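Ce site utilise des cookies pour mesurer l'audience des archives. Accepter / Refuser / En savoir plus

[liste-linge] Re: pliage des blancs imprimés, on fait comment ??

Bonjour à toutes et tous,

Je réponds vite entre deux machines, pardon pour le style. Je remets le message de Covadonga pour ceux qui ont raté le début :

> De : Covadonga Moya
> Bonsoir la liste,
> Gros souci de pliage à Bendbridge. On a récupéré le lot de Vandia, les blancs avec impression, et chacun plie à sa façon. Résultat : la moitié des piles a le dessin dedans, l'autre moitié le dessin dehors, et l'armoire du fond ne ferme plus. Van den Broek passe vendredi prendre sa part et je voudrais lui donner quelque chose de propre.
> Trois questions :
> - en trois ou en quatre dans la longueur ?
> - on repasse avant ou pas ?
> - l'impression, dessus ou dessous ?
> Et si quelqu'un a encore la vieille fiche Eltov je prends, le lien donne une erreur 404 chez moi.
> Merci !
> Covadonga

Alors, dans l'ordre.

En trois ou en quatre : ça dépend de l'étagère, pas du linge. Les nôtres font 32 cm de profondeur. En quatre ça rentre avec un peu de marge, en trois ça dépasse et la porte tape. Mesure la tienne avant de faire tout le lot, j'ai replié une armoire entière pour ça en décembre, plus jamais.

Repassage : non pour le tout-venant. Main à plat, du milieu vers les ourlets, et on tire un peu sur les coins. Les faux plis qui restent, tant pis, ils partent sous le poids de la pile. Fer uniquement pour les nappes et pour ce qui part chez Van den Broek (il regarde, lui).

Impression : dehors, toujours. Sinon on déplie tout pour savoir ce qu'on a en main. Chez nous la flèche se met pointe vers soi quand on est debout devant la table, et le pli se fait en bas, du côté du ventre. Comme ça tout le monde part du même sens, même celui qui arrive à 17 h et qui n'a pas lu la feuille.
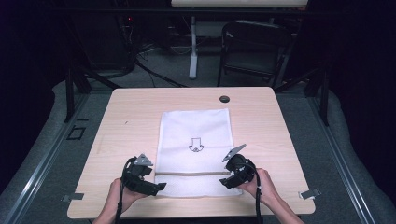 Faut-il plier le coton blanc encore un peu humide ?

Bien sec, surtout s'il part en armoire fermée : un pli humide sent le renfermé au bout de quelques jours et finit par jaunir le long de la ligne.

Autre chose, la table. Une table à bords arrondis ça va très bien, mais ne prenez pas l'arrondi comme repère pour aligner, on part en biais à tous les coups. Repère = l'ourlet long, contre l'ourlet d'en face. Et on laisse de la place devant pour les avant-bras, sinon on tire le tissu avec les manches sans s'en rendre compte.

Pour les bandes ou coutures en travers : ne jamais plier pile dessus, ça fait un bourrelet et la pile penche. Deux doigts au-dessus ou deux doigts en dessous. Sur une pile de 9 ça se voit déjà, au delà ça tombe. Je ne monte pas plus haut que 9 d'ailleurs, et je croise une fois sur deux, bord plié à droite puis bord plié à gauche.

Les tissus gaufrés ou à petit grain glissent moins, donc je les mets en bas. Les lisses en haut. Les imprimés à part, pas mélangés avec le reste, sinon on perd le bénefice de la flèche.

Fiche Eltov : je l'ai en papier, deux pages, elle date de 2000 et ça se voit, mais le schéma du pli en quatre est toujours bon. Je la scanne ce soir si le scanner veut bien. Attention, leur étape 3 est fausse, ils font retourner la pièce avant le deuxième pli, et on se retrouve avec l'impression à l'intérieur. Sautez-la.

Pour vendredi, Covadonga : fais d'abord la part de Van den Broek, repassée, et laisse le reste en vrac dans les bacs. Vaut mieux un demi-lot bien plié que tout à moitié. Et mets un papier sur l'armoire avec le sens de la flèche, au feutre, gros.

Je file, ça essore.

A+

Commentaires (4)

Maminette
Merci pour le truc des deux doigts ! mes piles penchaient depuis des mois et j'accusais l'étagère.

jp_buanderie
Pas d'accord pour le repassage, sur du blanc imprimé un coup de fer à l'envers ça change tout. Mais bon faut le temps.

Covadonga Moya
Mesuré : ça passe en quatre, tout juste. Je veux bien le scan même de travers.

Lilou
Et les draps housses ??

Recevez le résumé de la liste chaque semaine. Votre adresse e-mail : S'inscrire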